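Penness House, shared kitchens: quarterly inspection checklist with comments

Inspected by: Karabo Cele
Period: June
Start: 9.15 am
Areas covered: ground floor kitchen, first floor kitchen, servery
Key: P = pass, A = advisory, F = fail, N/A = not applicable

Section 1. Worktops and surfaces

1.1 Worktops free from open cracks and chips: P
1.2 Joints between sections sealed: A
Comment: Sealant has shrunk at the joint left of the sink, first floor. The gap takes the corner of a piece of paper. Rake out and reseal before the next inspection.
1.3 Upstand fixed and sealed to wall: P
1.4 Heat damage near hob: A
Comment: One dull patch, ground floor, carried over from the last report. It has not grown. Trivets are supplied and should be left beside the hob.
1.5 Overhangs supported: P

Stone tops need a different cleaning routine from the laminate in the servery. Limescale remover must not be used on marble, and neither should vinegar or anything sold for bathrooms. Acid takes the polish off within minutes and the mark cannot be wiped away. A neutral cleaner, rinsed and dried with a cloth, is enough for daily use.
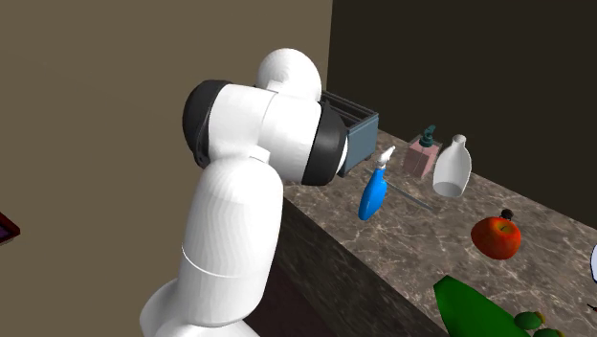
Sealing is a separate matter. The Osora sealer held in stores is suitable for marble and may be applied once a year to a clean, dry surface. Test first with a few drops of water in a place that is used often. If the stone darkens, the seal has gone. If the drops still stand up after ten minutes, leave it for another quarter.

Section 2. Water and drainage

2.1 Hot water at tap after one minute, 50 °C or above: P
Comment: Both kitchens reached temperature. The servery has a mixing valve and was checked on the supply pipe before the valve.
2.2 Cold supply runs clear: P
2.3 Traps and waste joints dry to touch: F
Comment: Slow drip at the trap under the servery sink. The washer was found seated at an angle. A tray has been put under it. Piątek to replace the washer and check the thread — hand tight only, the last nut was split with a wrench.
2.4 Isolating valves turn freely: A
Comment: Cold valve, ground floor, is stiff. Work it open and closed at each visit.
2.5 Sink overflow clear: P

Section 3. Electrical

3.1 Socket faceplates secure and undamaged: P
3.2 Residual current device trips on test button: P
Comment: Reset without trouble. Fridges confirmed running again afterwards.
3.3 Portable appliance labels in date: A
Comment: Toaster, first floor, has no label. Withdrawn to the store until tested.
3.4 No extension leads in permanent use: F
Comment: Lead found behind the ground floor microwave, also feeding the kettle. Removed. This was recorded at the previous inspection as well. If a further outlet is wanted there, it should be requested through the works form and fitted properly.
3.5 Flexes clear of sink and hob: P

Section 4. Ventilation and fire

4.1 Extractor filters clean: A
Comment: Light grease, ground floor. Wash at 60 °C and refit dry. The first floor filters were changed in the spring.
4.2 Fire blanket in place, tapes hanging free: P
4.3 Extinguisher gauge in green, pin and seal intact: P
4.4 Door closes fully onto latch from any angle: F
Comment: First floor door stops 7 mm short of the frame. The closer has lost its latching action. Adjustment was tried on site without result. Engate to supply a replacement closer of the same size. The door must not be wedged in the meantime.
4.5 Heat detector free of covers and tape: P

Section 5. Storage and waste

5.1 Wall cupboards firmly fixed: P
5.2 Cleaning products stored away from food: A
Comment: Descaler on the same shelf as tea and sugar, first floor. Moved to the low cupboard and the shelf relabelled.
5.3 Bins lidded and emptied: P
5.4 Signs of pests: P
Comment: None found. Bait points not disturbed.

Actions

Trap washer, servery: within 6 working days. Piątek.
Door closer, first floor: order on receipt of this report. Engate.
Joint sealant, first floor: before next quarter. In-house.
Toaster test: hold until the next appliance round.

Items marked F will be looked at again once the work is reported complete. Advisory items carry forward to the next sheet — please do not strike them out by hand on the kitchen copy.

Signed: K. Cele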